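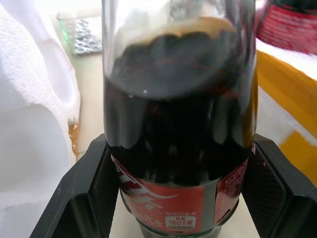 SECTION 3. BEFORE YOU ORDER: GRIPPER, PADS AND BUDGET

Read this before you send the order form. Most returns come from people who skipped it and went right to Section 4. Kolico gripper kit, tabletop arm, single station.

3.1 Make your object list

1. Write down every object the gripper has to hold. Real ones, from your real table. "Bottles" isn't enough. Soda bottle, full or part full, with label, cap on or off.

2. Measure the widest point of each one. The stroke on the standard Kolico fingers is 100 mm. Wider than that, stop and go to 3.4.

3. Weigh each one full. Write it next to the width.

4. Mark anything that gives when you squeeze it. Thin plastic goes in this column, so does a paper cup.

5. Mark anything see-through. Matters for the camera choice in Section 5, not for the fingers.

Note: test with the things you will be using. A plastic soda bottle with a paper or film label does not behave like the steel test cylinder in the box.

3.2 Pick the finger pads

1. Textured pads, black, crosshatch. Default. Good for bottles, boxes, most packaging. Order these if you are not sure.

2. Smooth pads. Only for coated or polished parts that show marks.

3. Soft pads. For the squeeze column from step 4 above. They wear faster, budget for it.

4. Order one spare set per station at the same time. Ordering later means a second shipping charge.

CAUTION: Do not mix pad types on one gripper. The grip will be uneven and the part can turn in the fingers.

CAUTION: Sugary drinks dry sticky in the texture. Wipe pads with a damp cloth at the end of the day, power off first. No solvent.

3.3 Budget sheet

Fill in all lines, even the zero ones. Purchasing sends it back otherwise.

Line 1. Arm and controller. Price from your Khoury quote. Check the quote is still open.

Line 2. Gripper body. One per arm.

Line 3. Fingers and pads. Include the spare set.

Line 4. Wrist camera and cable. Cable is seperate on some quotes, look for it.

Line 5. Table, clamps, towels, trays. People forget this one every time.

Line 6. Test stock. Bottles, boxes, whatever is on your list. Set aside $105 per station for the first month and keep the receipts.

Line 7. Installation. One visit is included with the Akon plan, more visits are extra.

Line 8. Training hours. Your own staff time, so your own rate.

Note: lead time on fingers is 6 weeks. Arm usually ships sooner. Don't book the install visit off the arm date.

3.4 Objects over 100 mm

Wide fingers are a different part number and they need the Fovex adapter plate. Add both to Line 3. The plate adds weight at the wrist so take it off your payload figure before you compare with the weights in 3.1.

If only one object on the list is too wide, think about dropping it from the first phase. Cheaper. You can add the plate later without sending the gripper back.

3.5 Plan the table

1. Light-colored top, matte if you can get it. Shiny tops throw glare into a wrist camera.

2. Keep windows and lamps out of the camera's view. Check at the time of day you will run.

3. Leave room for the fingers to open on both sides of the object. Neighbors too close get knocked over.

4. Liquids: towel within reach, power strip off the table and up off the floor.

CAUTION: Run first grips at the lowest force setting. Go up one step at a time untill the object stays put. Too much force on an open bottle pushes liquid out the top.

3.6 Send the order

Object list, budget sheet, table sketch. All three in one email. Keep a copy, you will need the object list again in Section 4 when you set grip widths.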